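Caderno da oficina — 28 de outubro de 2024

Manhã perdida com a caixa da Trosa, que veio outra vez sem guia. Começo pelas mochilas porque é o que está mais atrasado.

Lote Gavent, mochilas pretas, tecido. Entraram 54, ficaram 52 depois da triagem. As duas que saíram têm o fecho principal a saltar na curva — puxar devagar passa, puxar com força abre atrás do cursor. Não vale a pena coser, vão para peças.

O que ando a fazer em cada uma:
- esvaziar bolsos todos, incluindo o pequeno de dentro (clipes, migalhas, um talão da lavandaria Mirani já ilegível)
- fecho principal, ida e volta, 17 vezes. Sim 17, ficou assim do ensaio antigo e quero comparar
- pega de cima: peso pendurado, ver costura dos dois lados
- alças: ver se a fivela escorrega
- fechar antes de arrumar. Abertas prendem umas nas outras e depois é um castigo

Nota sobre a pega: a costura em X aguenta melhor do que a linha dupla. Já desconfiava em agosto mas não tinha apontado. Nas de linha dupla o fio começa a levantar do lado direito, quase sempre. Não sei porquê. Talvez a maneira como as pessoas as penduram.

Tiras: as compridas demais não se cortam!! Enrolar e prender com elástico. Cortámos num lote anterior e depois não havia por onde regular.

Custo do material até agora: 2,944 na folha, mas a virgula está mal, são milhares. Corrigir antes de mandar para a Zarow. Falta lá o fio encerado e as agulhas 110, que ainda não chegaram.

Limpeza: pano húmido e sabão neutro chega. O produto da Zarow deixa uma mancha baça no preto, experimentei num canto de uma das rejeitadas e nota-se bem à luz da janela. Não usar. Deixar secar deitadas, nunca penduradas pela pega.

Objectos pequenos: continuam misturados com o resto, copo de plástico, porta-canetas, a planta artificial. Decidir em que categoria vão antes de etiquetar. Eu punha "casa e secretária" tudo junto e pronto, mas a folha pede separado. O pacote de batatas fritas fica em "alimentar", mesmo que seja só um.

Por fazer:
- etiquetas novas (as velhas descolam do tecido, usar de atar)
- pedir guia à Trosa, outra vez
- rever as costuras da segunda prateleira
- relatorio em novembro, primeira semana se der

Continuo amanhã pelas alças, se as agulhas chegarem — se não, pego nos fechos.

2 comentários · 5 partilhas

Entradas recentes
Fio encerado: três marcas, mesma costura
Fivelas Gavent, segundo lote
Como dobrar sacos sem vincar o fundo
Arrumação da prateleira alta

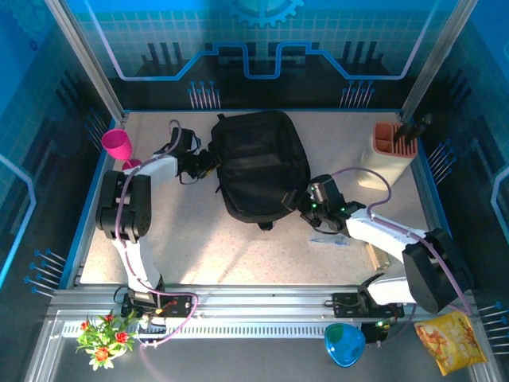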